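Retail Operations, Unit 6
Stock Records and Replenishment in Small Household Goods Stores
Handout issued 2022-12-05

6.1 Terms

A stock record is the quantity the system believes is present. A physical count is the quantity found when someone goes and looks. The difference between the two is the variance, and it is signed: a negative variance means fewer units were found than were recorded. In this unit all variances are given in units unless the text says value.

Reorder point (ROP) is the level at which a new order is raised. It depends on demand during the lead time plus safety stock:

ROP = (average daily demand x lead time in days) + safety stock

Stock on order counts towards the position compared with the ROP. Leaving it out is the most common error in submitted coursework and leads to double ordering.

6.2 Worked case: Tilport

The Tilport branch of Grusard sells storage goods, kitchen plastics and small desk items. For one line of food tubs the figures are:

Average daily demand: 11 units
Lead time: 5 days
Safety stock: 200 units

Demand over the lead time is 55 units. The ROP is therefore 255. The record on the day of review showed 272 on hand and nothing on order, so no order was due. Two days of average sales later the record would stand at 250, and an order would be raised.

Note the size of the safety stock against lead time demand. It was set when the supplier, Barroso, delivered irregularly, and was never revised. Students should be able to say what this costs in shelf space and tied-up cash, and what evidence they would want before lowering it.

6.3 Sources of variance

Receiving errors. Cartons are booked in by label quantity and not opened. Inner packs are confused with single units.

Misplaced stock. Goods are in the building but not at the recorded location. The count at the location is wrong and the store total may be right.

Substitution at the till. Two items of equal price are scanned as two of the same item. Value variance is nil; unit variance is plus one and minus one.

Unrecorded write-offs. Cracked plastic goods are thrown away without an entry.
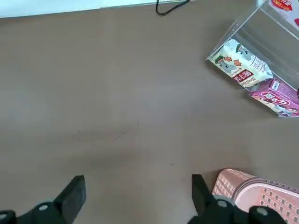
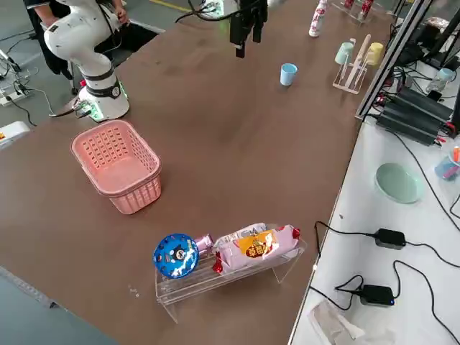
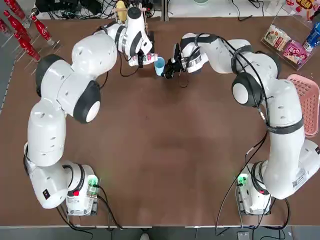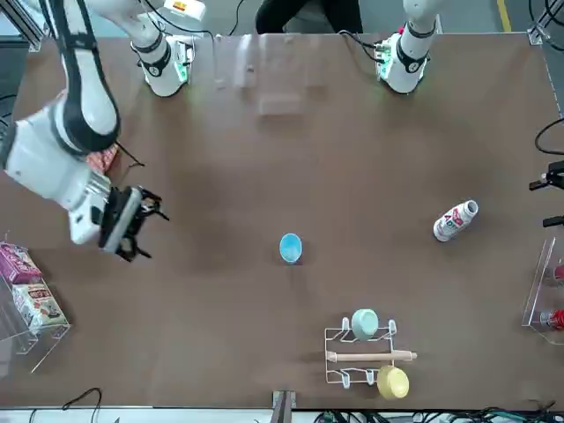
6.4 Cycle counting

A full annual count closes the store or runs overnight. Cycle counting spreads the work by counting a portion of lines each week. Lines are graded A, B or C by annual sales value. The Jiver scheme used in this course counts A lines monthly, B lines quarterly and C lines once a year, in June.

Counts should be blind: the counter is not shown the recorded figure. Any variance above the tolerance is recounted by a second person before the record is changed.

6.5 Reading and tasks

Revise Unit 4 (lead time) before the seminar. Recalculate the Tilport ROP with a lead time of eight days and safety stock of 55. State whether an order is due at 272 on hand.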